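Summer Kitchen Project: Gallery
September 3, 2019
Posted by the club web editor

The robotics club took over the practice kitchen at the Prulport Learning Center in June and pretty much refused to leave! We had 31 students on the sign-up sheet, a humanoid robot we call Carik, and one big goal: get Carik to help with a simple kitchen job from start to finish. Pick up a plate, put it away, find the vegetables, wave to the guests.

Most of us had only ever built things on wheels before this. Wheels are friendly. Hands are a whole different world, and I don't think any of us knew how many ways there are to miss a plate until we started keeping a log. By the end of the summer that log had 506 entries in it – every attempt, good or bad, with a line of notes typed in by whoever was on shift. Some of the notes are very scientific. Some of them just say "argh."
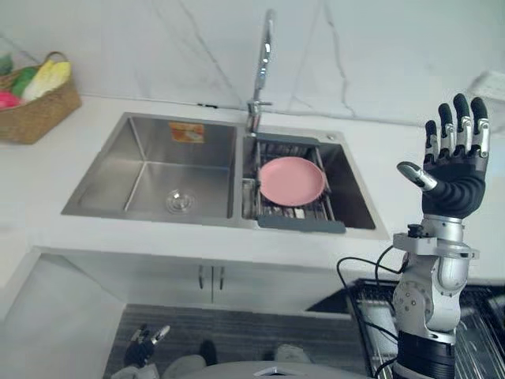 Our wave routine was the first thing the beginner team got to program on their own, and they were so proud of it. You write a list of joint positions, you check each one in the simulator, and then you run it slowly on the real arm with a teammate at the stop button. Getting the hand up high with the palm open and facing forward, four fingers straight up and the thumb out to the side, took them nearly an entire afternoon, and there was cheering when they got it. I love that hand. The silver links between the black finger segments make it look like something out of a watch shop. The pink plate in the dish drainer is the one from our plate task, and we picked a bright color because the vision team begged for one. Pink against gray wire is a lot easier to find than white on white, and the same goes for the toy vegetables in the wicker basket. The napa cabbage is everybody's favorite. It's pale, it's a funny shape, and it gave the grasp planner fits all summer.

A few notes for people who have asked how the work was split up:

The vision team used a small program called Druvlow to label what the head camera saw. Seven students did the labeling, and they were fast! By the second week they had settled on rules for the tricky stuff, like what to do with a shiny faucet or a plate half hidden by an arm.

The motion team wrote everything that moves. They started with the right arm only and added the left once the right one behaved. Their rule was that any new motion had to run 3 times in the simulator before it touched the hardware, and they stuck to it even when the rest of us were hopping up and down wanting to see it go.

The cable crew deserves a shout-out too. Routing cables on an arm that bends is harder than it sounds. You want enough slack for the wrist to turn and not so much that a loop catches on something. They redid it more times than they would like me to say.

We showed the wave and the plate pickup at the Mnguni Youth Tech Fair at the end of the season. Carik got the plate on the second try, and a whole row of little kids waved back. I'm still smiling about it. We came home without a ribbon and with a long list of things to fix, starting with grip strength on thin rims.

Fall meetings will pick up with two-handed tasks – passing a vegetable from one hand to the other is first on the board. New members are welcome and you don't need to know how to code. Bring a notebook.

Comments (3)

plate_patrol: I was on the log for a lot of those tries and yes, one of the "argh" ones is mine. Best summer ever.

motherboard_mom: My daughter has been practicing the wave at dinner. Thank you all for being so patient with the beginners!

gearhead_gus: Did you try a rubber coating on the fingertips for the thin rims? Our team had good luck with that on a much simpler claw. Would love to compare notes.

Contact the club | © 2019 Prulport Learning Center Robotics Club | Back to top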